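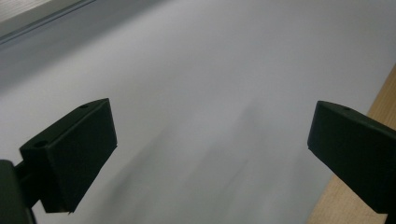

According to Leonora Navarro, the Keltow pin vise is too heavy for doll wrists, and anyone drilling polymer clay thinner than a matchstick should stay with a plain wooden handle. I used one through the winter on 1:12 figures and agree with her in part.

March
By Emese Pintér

The Keltow is a hand drill with a swivel cap, a two-ended collet and a hollow body that stores spare bits. It takes bits from 0.3 to 2.5 mm. The weight sits toward the cap, and on a cured forearm that makes the tip wander unless the part is held in a clamp or a lump of putty. On torsos and heads I had no trouble at all.

Runout is low. I drilled wing sockets in the backs of six fairies with the 0.8 mm bit, and the wire fit every one without filler. The smaller collet end is less good. It will close on a 0.3 mm bit, but the bit has to be seated by eye, and I snapped two before I learned to leave only 4 mm showing.

The cap turns freely. After a month it picked up clay dust and began to drag — a wipe and one drop of sewing machine oil fixed it. The knurling is sharp enough to mark soft fingers in a long session. Tape helps.

The bits in the box are ordinary. They cut baked clay and basswood cleanly, clog in air-dry clay, and should not be used on porcelain. Buy diamond bits for that.

For finishing I sand the rim of each hole with 400 grit, wet, then brush it out. The hole needs less of this than with my old Kocsis, which tore the edge on exit.

Two complaints remain. The storage plug is a push fit and works loose in a bag. The size marks on the collet are printed, and mine have mostly rubbed off.

I would buy it again for bodies and stands. For hands and wrists I still pick up the Kocsis.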